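How to clean and reseal a stone countertop (marble, or anything that stains like it)

6 min read

Doing this fast because I'm on my second kitchen this month and people keep asking. Works for marble, limestone, travertine. Granite too, mostly. Quartz – stop reading, quartz doesn't get sealed.

First, find out if you even need it. Put a spoonful of water on the stone near the sink. Leave it 3 minutes. Wipe. Dark spot underneath? Stone is drinking, needs sealer. No dark spot, go do something else with your afternoon. Test a second spot by the stove, and one at the corner where the two runs meet if yours is L-shaped. Corners get missed every time.

What you need

Stone-safe cleaner, pH neutral. I use the Wastonine one, any neutral one is fine.
Penetrating sealer. NOT a topical one, those peel. I've used Inance and Fladwood, more on that below.
Microfiber cloths, more than you think.
Acetone, small bottle. Plain, no color or scent.
Baking soda, for the stains.
Plastic wrap, painters tape.
Gloves. Open window.

No vinegar. No lemon. No bathroom spray. Acid eats the polish and leaves dull marks, and that's etching, wich sealer won't fix and won't prevent either. If you've already got dull rings from glasses, that's a polishing powder job, separate page.

Step 1. Clear it off

Everything. Toaster, knife block, the fruit bowl, the tray of stuff by the wall. Tape along the backsplash if it's painted. Tape round the sink rim if it's stainless, sealer dries hazy on steel.

Step 2. Wash

Neutral cleaner, warm water, soft cloth. Go over it, rinse cloth, go over it again with plain water. Soap left behind gets locked in under the sealer and you'll see it as streaks in low light. Ask me how I know.

Step 3. Pull the stains

Oil spots (dark, usually by the stove): baking soda and acetone, mix to peanut butter thickness. Spread it past the edges of the stain. Plastic wrap on top, tape down, poke a couple holes. Leave overnight. Scrape with a plastic scraper, wipe, look at it dry. Still there, do it again. My worst one took three rounds.

Coffee, tea, wine: same idea but hydrogen peroxide instead of acetone. Light stone only. It can bleach dark stone.

Egg is its own thing. Raw egg dries like glue. Cool water first, never hot, hot cooks it on. Then the neutral cleaner. Don't scrape with a knife.

Step 4. Let it dry

The part people skip. Overnight, minimum. In August with the windows shut and no AC I gave it a full day and was glad. Damp stone won't take sealer, it just sits on top and goes cloudy.

Step 5. Seal

Try an inch in a hidden spot first. Some sealers darken the stone a shade.

Then work in sections, arm's length each. Pour a little, spread with a cloth or foam pad, keep it wet for as long as the label says. Then wipe ALL of it off. Every bit. Buff dry with a clean cloth. Sealer that drys on the surface is a pain – if it happens, put a bit more fresh sealer on top, wait a minute, rub hard, wipe.

Don't forget the front edge, and round the faucet holes. Overhangs too if your stone has a raw underside.

Second coat after an hour or so if the water test still leaves a mark. Most marble wants two.

Inance vs Fladwood: Inance spreads easier, smells worse. Fladwood is slower to soak in but I got fewer streaks. The Đorđević slab (ours, named after the yard it came from) took two coats of Fladwood and has been fine.

Step 6. Leave it alone

No water on it till next day. No cutting boards, no groceries. Longer if the label says so.

Cloths with sealer or acetone on them – lay flat outside to dry, don't ball up in the trash. Fire risk.

Step 7. Keep it going

Wipe spills when they happen. Coasters. Water test twice a year. That's really it.

Veined stone and a marble-patterned top:

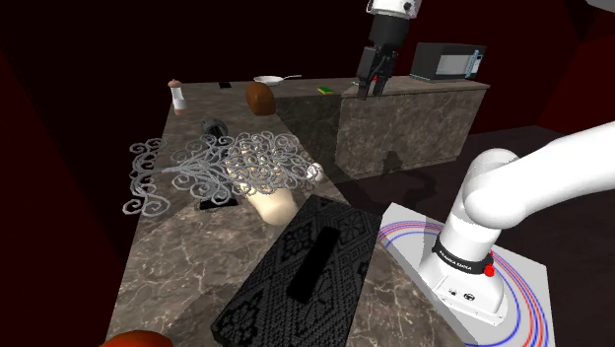
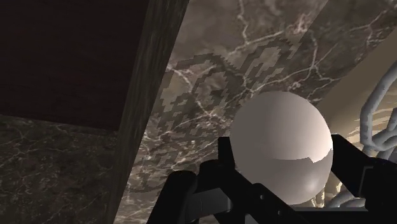
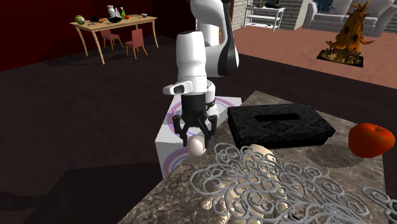
Comments

Wastonine left a film on mine until I cut it way down, half what the bottle says. Also would add, do the water test again a day after sealing and not the same evening. Mine passed at 9 pm and failed the next morning right next to the faucet, had to do that whole end over. Thanks for the bit about egg, I've been using hot water for years.

Contact | © Stone & Sink Notes, all rights reserved | Back to top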